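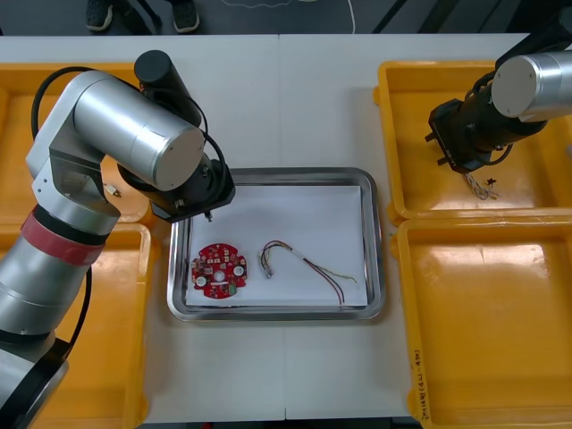 4.2 Glare and reading comfort

Paper surprised us all over again in this second round! Readers at the Plamero library finished the printed page faster than the glossy one under every lamp we tried. A plain white sheet lying flat inside a metal tray with a shiny rim, as in Figure 1, still gives the eye a calm field, while the steel around it throws the light back.

We tested at 700 lux first, then at 915 lux, with 30 readers in each group.
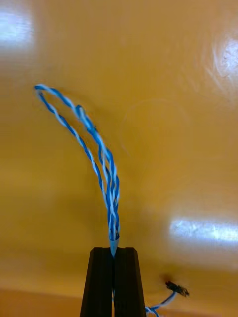

Does brighter light help older readers? It helps them with small type, and makes little difference once the letters are large.

Awasthi and Foley saw the same pattern in their September sessions, which delighted us, and their readers also 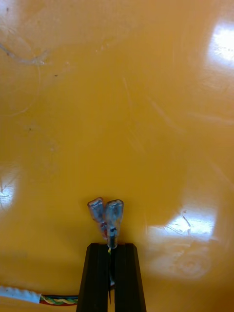

asked for warmer lamps in the evening. We take up lamp color in Section 5.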